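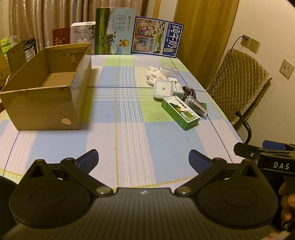
Help wanted: snack boxes, sorting and packing
Posted 2 Apr 2021 by Shona MacKinnon

Print this page | E-mail this page

I'm looking for two people to come and help me pack boxes. If you like groceries, tidy corners and a table full of stuff that needs to go somewhere, keep reading!

I run Brekgate out of the back half of a shop on Dow Street. We put together mixed boxes of pantry things and send them to people who miss the food they grew up with, or who just want to try something new. Milk cartons, fruit drinks, little wrapped snacks, dried bits and pieces, sometimes a small household thing thrown in. Most of what we stock comes with Chinese labels (you don't have to read Chinese, I'm still pretty hopeless myself, and there's a sheet taped to the shelf that matches the labels to the order list). Percy Ticona does the buying and can answer anything the sheet doesn't.

The work goes like this. You get an order slip and an open cardboard box. You pull the items, lay them out on the table, check them against the slip, and then fit them in. Big cartons go in first and stand up against one side. Small packets fill the gaps. Anything that could get squashed goes on top, and anything that could leak gets its own bag, no exceptions, I have had that phone call and I don't want it again. When it all fits, you close the flaps, tape it, and put it on the cart by the door.

It sounds easy and mostly it is, but every box is a bit of a puzzle. The same five things will go in beautifully one way and leave a flap sticking up another way. I love that part. If you're the person in your house who reloads the dishwasher after somebody else has done it, we'll get along fine.

There's also tidying. Things come off the shelf by mistake, or an order gets changed halfway through, and by lunchtime the table is a jumble. So part of the job is clearing it, putting stray items back where they live, folding the cloths and wiping down.

What I need from you:

- You can stand for a couple of hours at a stretch (we have stools, but packing is easier on your feet)
- You can lift a box of 21 pounds
- You read an order slip slowly enough to get it right
- You say so when something's missing and don't swap in something that looks close

No experience needed. Ewan Baxter came to us from a paint store and he's now the neatest packer I've got. He'll be the one showing you the ropes for your first few shifts.

Shifts are 5 hours, mornings or afternoons, and I'm pretty flexible about which you take as long as you stick with it through August. Pay is by the hour, same rate for both jobs, and I'll tell you the number when you call. You also get first pick of the dented cartons, and there are always dented cartons.

To apply, write me a few lines about yourself and drop them in the box at 529 Dow Street, or use the e-mail link at the top of this page. I don't need a resume. Tell me which hours suit you and when you could start. I'll ask you in to pack a box with me, paid, and we'll both see how we like it. Side door please, the front one sticks.

Last updated by Calum Farquharson: added the street number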